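In Praise of Felt Groceries
By Lieven Leemans
24 September 2021

I have become a person with opinions about toy food, and the strongest of them is that felt beats everything else. I'd take a felt tomato over a plastic one any day of the week, and I will happily corner you at a party to say so (my sister can confirm).

It started in February, when I was asked to put together a play kitchen for the family room at Gough, our neighborhood center. I had a small budget, one shelf and a catalog from Gilteck full of shiny plastic chickens. I ordered 12 pieces. They were fine! They were also loud. Drop a plastic drumstick on a tile floor and the whole building hears about dinner.

So I went looking for softer things, and once you start looking there's so much of it. Little felt ravioli, felt fried eggs, felt peas in a felt pod that snaps shut. I bought a bag of 20 odds and ends from a secondhand shop called Clolau and spread them out at home with a few dishes, as happy as I've been all year.
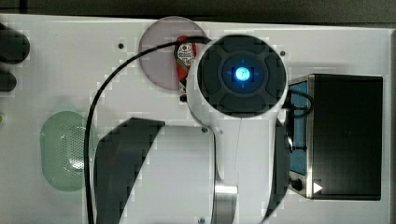

Dishes matter, by the way. People spend all their money on the food and then give kids nothing to put it in. A child with one felt carrot and a colander will play longer than a child with a whole cart of carrots and nowhere to drain them. I like pieces borrowed from the real kitchen, light ones with holes in them, in colors you can see through. Washing pretend lettuce is serious work and it deserves decent equipment.

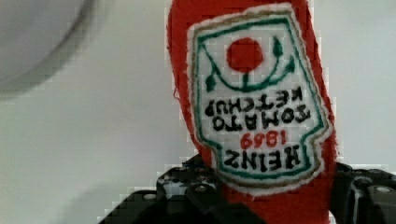 My second opinion is that toy food should look like something in particular. Plenty of parents disagree with me here. They want plain shapes, a red tube that could be anything, and I understand the wish to keep brands out of the toy box. But kids love recognizing things. A felt ketchup bottle with Heinz stitched across its label in black, the tomato and the curly green vine and even the 1869, gets a whole restaurant going. Somebody is the cook, somebody wants extra, somebody is sending back the fries. The letters come out a touch uneven in the thread, and I love them more for it. You can tell it's a sewn thing, and it's still ketchup to anyone who has ever sat in a diner.

Are there drawbacks? Sure. Felt gets fuzzy and it picks up dog hair like nothing else. A set from Grarkow cost me 57 dollars, and I winced. Still, my favorite pieces are the fuzzy ones, and a lint roller takes care of the dog.

If you're stocking a shelf of your own, start with nine good pieces and two dishes, and put the ketchup where small people can reach it.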